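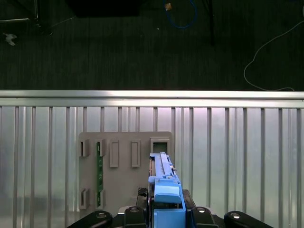 Letzte Änderung: 1. Februar

Drehgenehmigung für Straßen und Plätze in Duvden beantragen

Wer in Duvden auf öffentlichem Grund drehen will, stellt den Antrag beim Filmbüro im Rathaus. Das gilt für Kurzfilme und Studienarbeiten ebenso wie für Serien. Für Aufnahmen aus der Hand, ohne Stativ und ohne Licht, genügt eine formlose Anzeige per E-Mail.

1. Drehort festlegen
Tragen Sie jedes Motiv mit Straße und Hausnummer ein. Bei Plätzen ist ein Lageplan nötig, auf dem Kamerastandort, Licht und Catering eingezeichnet sind. Der Uferweg in Carkis gehört zur Nachbargemeinde und wird dort beantragt.

2. Formular ausfüllen
Das Formular hat vier Seiten. Unter »Verantwortliche Person« gehört die Aufnahmeleitung hinein, mit einer Mobilnummer, die am Drehtag erreichbar ist. Bei mehr als 40 Personen am Set kommt Anlage B dazu. 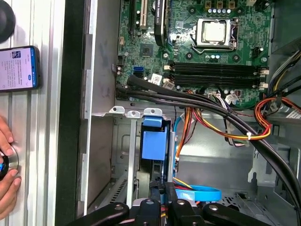

Sarmīte Toom schreibt dazu: Bei uns kam der Antrag zurück, weil in Anlage B die Komparsen fehlten. Die zählen mit, auch wenn sie nur eine Stunde da sind.

3. Halteverbot beantragen
Das Halteverbot läuft über die Verkehrsbehörde und braucht einen eigenen Antrag. Geben Sie die Länge in Metern an, getrennt nach Straßenseite. Die Schilder stellt eine Fachfirma auf, die Rechnung geht direkt an die Produktion. 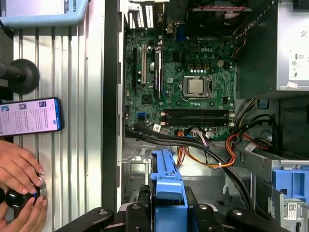 Geöffneter Desktop-PC mit grüner Hauptplatine

4. Anwohner informieren
Ein Aushang mit Drehzeiten und Telefonnummer kommt in jeden Hauseingang am Motiv. Nach 22 Uhr ist zusätzlich eine Ausnahme vom Lärmschutz erforderlich. Im November und in der Adventszeit wird sie für den Marktplatz nicht erteilt.

5. Gebühr und Kaution
Die Grundgebühr beträgt 81 Euro je Drehtag. Für Plätze mit Natursteinpflaster verlangt die Stadt eine Kaution von etwa 300 Euro, je nach Fahrzeuggewicht.

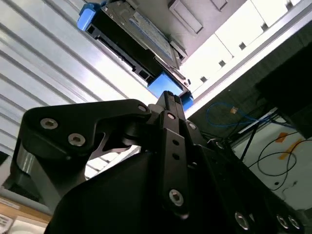

Überwiesen wird sie vor dem ersten Drehtag, mit dem Arbeitstitel als Verwendungszweck. Zur Rückzahlung reichen Sie das Abnahmeprotokoll ein.

Fragen zum Formular beantwortet Inese Rimkutė im Filmbüro.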